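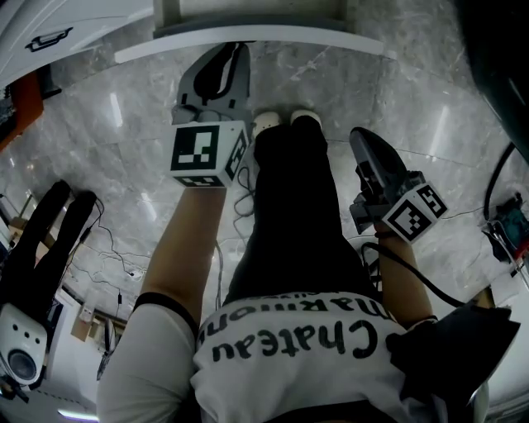
White shoes on a gray marble floor. Marble starts out as limestone, deep underground.

Why Do Mountains Have Seashells on Top?

Imagine you have hiked all morning up a steep, rocky trail. Your legs are tired, your water bottle is nearly empty, and you sit down on a flat stone for a snack. Then you look at the stone, and there, right next to your sandwich, is the shape of a seashell! The nearest beach might be a whole day's drive away. So how did a shell get all the way up there?

People wondered about this for a very long time. Some thought a giant flood must have carried the shells uphill. Others thought rocks could grow shell shapes all by themselves, a bit like frost making ferns on a window. The real story is slower than either of those, and I think it is much stranger.

It begins at the bottom of a warm, shallow sea. Lots of little animals live there, and many of them build hard shells. When they die, the shells sink and settle in the mud. More mud lands on top, and more shells on top of that, year after year after year. The weight squeezes everything underneath, and minerals in the water glue the bits together. After a very long time you have a rock called limestone, and some of the shells are still inside it. We call those fossils.

Now for the part with the muscles. The outside of the Earth is broken into huge pieces called plates, and they are always moving. You can't feel it, because they go so slowly. A plate that moves 2 inches in a year takes 60 years to move 10 feet - that is only as far as a few giant steps across your bedroom!

But plates don't get tired. When two of them push together, the rock between them can crumple and fold and rise up, and old sea floor gets lifted along with it. Give it millions of years and you have a mountain range, shells and all.

Try it at home

You will need two hand towels and a smooth table. Lay one towel flat on top of the other. Put one hand on each end and push your hands slowly toward each other. See how the towels wrinkle up in the middle? Those wrinkles are your mountains. The bottom towel is the older rock, and if you push hard enough you may see some of it poking up quite high.

What about marble?

Sometimes limestone gets buried very deep, or squashed hard while mountains are being made. It gets hot down there, though not hot enough to melt the rock. Tiny crystals in the limestone grow into new ones that lock tightly together, and the limestone turns into marble. The shells usually disappear when this happens, so you won't often find a fossil in true marble. The swirly lines, called veins, come from other minerals that were mixed in or that seeped through cracks.

Words to know

Fossil: what is left of a living thing from long ago, kept in rock.
Limestone: a rock often made from shells and other bits of sea life.
Plate: one of the giant moving pieces of the Earth's outer layer.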